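Project report, draft 2 - Morven Rankin
Slow Light: the Ogura slide prints at Hirosthorpe
9 March 2025

Starting point. Wanted to write about artists who use old projection equipment and ended up with one artist, one room. Veikko Pesonen's show at the Hirosthorpe gallery, 79 glass slides he bought as a job lot and rephotographed as they faded. Calls the set Ogura. He won't say why, I did ask.

Method. Three visits, notes by hand, one talk with Pesonen by phone (30 minutes, bad line). Also read the gallery handout and Marion Gourlay's essay in it, which is short but good on heat and dye.

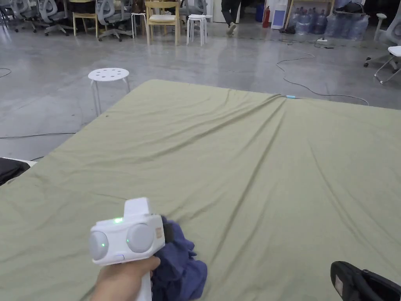 First visit I mostly looked at the wall texts, which was a mistake. They tell you each slide is a mountain view near Geltarberg and after that you only see mountains. Second visit I skipped them. Much better. The magenta goes last, so the late prints are all pink haze with a bit of ridge line. You stop asking where it is and start asking how long the lamp was on.

Gourlay says the fading is the real subject and the views are just what happened to be on the glass. I half agree. Pesonen kept the views in order though, valley to summit, and he needn't have done. If the picture didnt matter he could have shuffled them.

The projector. A Hako, fan very loud, runs in the corner with nothing in it. Only a white square on the wall. I thought this was the weakest part, bit obvious. Changed my mind a little on the third visit when the room was full and people kept walking through the beam.

Comments from the group session, copied in as asked: 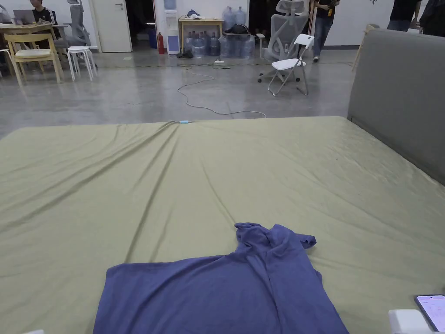 Omar Zoubi: I'd push the point about the order more. It's your best argument against Gourlay and you give it three lines. Also, did he expose every slide for the same time? If not, the fading is a choice as well and you can't call it chance.

Fair. Checked my phone notes, he said the times were "more or less the same", so not the same. Will rewrite that section.

Still to do: proper refernces, ask Ailsa Rutherford if the handout can be reproduced, cut the projector paragraph or make it longer. Final version due in June.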